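January | By Tươi Vũ

Noston Hand, black. Four short fingers plus thumb, dimpled grip pad on the palm. Fits Reinholz and Clivov arms. $299 per month, 2 month minimum.
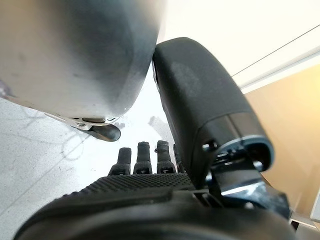

Grippers & Hands > Household

Can it do chores yet? Some. Big smooth metal things are the hard part, curved sides give the fingers very litle to hold. Slow going. Budget up to 2 tries per object.
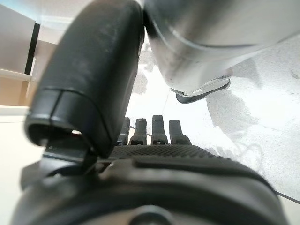
Wiping down, folding, anything with a lid: not yet, ask again after the next firmware. Shop-floor sorting is closer. Spare pads sold seperately, pack of 2.

We use cookies. Accept | Settings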